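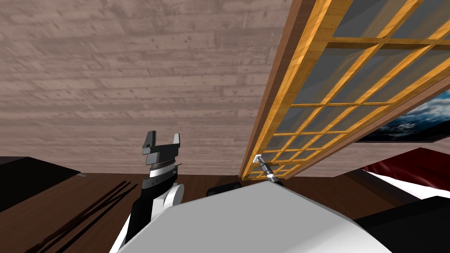
About Cavance

We're a small language school above the bakery on Valcombe Road. Evening classes mostly, some mornings. Italian, Finnish, Portuguese, Spanish, and English for people who've just moved here. Started with one room and a borrowed whiteboard — now four rooms, our own whiteboards, and 133 learners on the books this term.

Who comes

All sorts. People with in-laws abroad. Nurses off shift. A few retired couples who do Spanish on Monday and then argue in it on the bus home. You don't need a GCSE in anything. You don't need to have been good at French at school, most of us weren't.

How classes work

Twelve weeks a term, one evening a week, ninety minutes with a short break for tea. Never more than ten in a group. You talk from the first night. Grammar comes in when you start tripping over the lack of it, usually week three or so. Homework is light — twenty minutes, and we'd sooner you did it badly than skipped the class out of guilt.

Complete beginners start in October and again after Easter. If you've got a bit already, come in for a chat and we'll find you the right group. No test. If it's the wrong group you can move in the first three weeks, no charge, no fuss.

Our teachers

All teach the language they grew up with or have lived in for years. All qualified. We pay them for planning time as well as teaching time, which is why we're not the cheapest in town and don't plan to be.
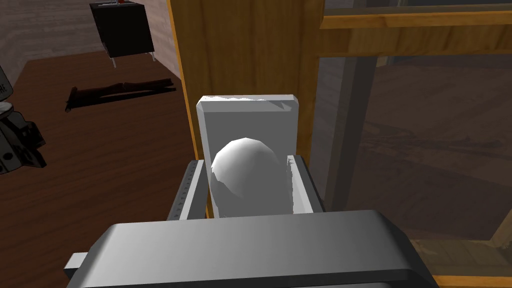 What it costs

£199 a term, books included. Concessions £133. Pay in three goes if that's easier, just tell the office when you enrol. One-to-one is £33 an hour, and two of you can share the hour for the same price. English for new arrivals is free, paid for by the Nevetti Fund, and we keep 24 places a year for it. They do go quickly so put your name down even if the list looks full.

The Ojala library

Shelf and a half when we opened, now most of the back landing. Novels, kids' books, cookbooks, a lot of Finnish crime. Named after the family who gave us the first boxes. Borrow what you like, write it in the notebook, bring it back when your done.

Getting here

Side door, not the bakery door. Stairs only at the moment sorry — we run two groups a term on the ground floor at the Valcombe Rooms for anyone who can't manage them, so please ask. Buses stop opposite. Parking is dreadful before seven, fine after.

Getting in touch

Office is open 4pm to 8pm on class nights. Outside that leave a message and we'll ring back, normaly next day. Or just turn up ten minutes before a class and ask to sit in. First one's free.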